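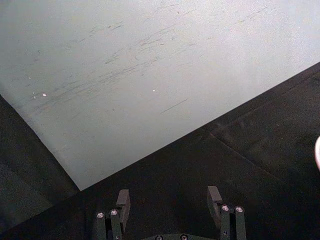 Unit 5: Surface Inspection of Flat Stock

Last updated: 4 November 2025

5.1 Scope

This unit covers visual inspection of flat, pale sheet material before cutting or finishing. It applies to the stock issued in the Samonte workshop under course code 1217. Coatings are covered in the December handout.

5.2 Setting up

Lay the sheet flat on a dark mat. A pale sheet on a charcoal ground shows its edges clearly, and a chipped corner stands out at once. Check that the sheet does not straddle a raised seam between mats. A seam that stands proud will lift the sheet and change how light falls across it.

Turn off the overhead light on your side of the bench and use the side lamp. Keep the lamp low. Uneven brightness across a matte face is normal under side light and is not recorded as a defect until the sheet has been turned and looked at again.

5.3 Classes of mark

Scuff. Faint, gray, usually in bands of near-parallel streaks. The sheet at the head of this unit has a band of this type across its middle, running in the same general direction as one of its edges. Record the direction of the band relative to the nearest straight edge.

Scratch. A single thin line, darker than the scuffing, with definite ends. The same sheet has one, short and straight, below the band. Record scratches separately even when they lie close to a scuffed area.

Debris. Small specks sitting on the face. Three are present on this sheet, all bright white. Debris is not a defect. Brush it off before grading and do not press on it, as a dragged particle will leave a scratch of its own.

5.4 Grading

Grade A: no scratch, no scuffing visible at arm's length.
Grade B: scuffing only, or up to 2 short scratches.
Grade C: anything beyond this.

Scuffing and scratches are graded together -- the lower result stands. Corners are graded on the separate edge form (Flurent form 78).

5.5 Exercise

Grade one sheet from the Ostska rack on both faces. Sketch each face, mark the reference corner, and enter every mark by class. Hand in the sketch with the form.

Comments

flidavex_bench: Does a scratch inside a scuff band count toward the 2, or is it part of the band?

Course office: It counts. See 5.3, second entry.

matte_side: The lamp on the end bench won't go low enough. Used a book under the sheet instead, was told not to.

Contact: Samonte course office | Copyright Samonte Workshop Courses | Back to top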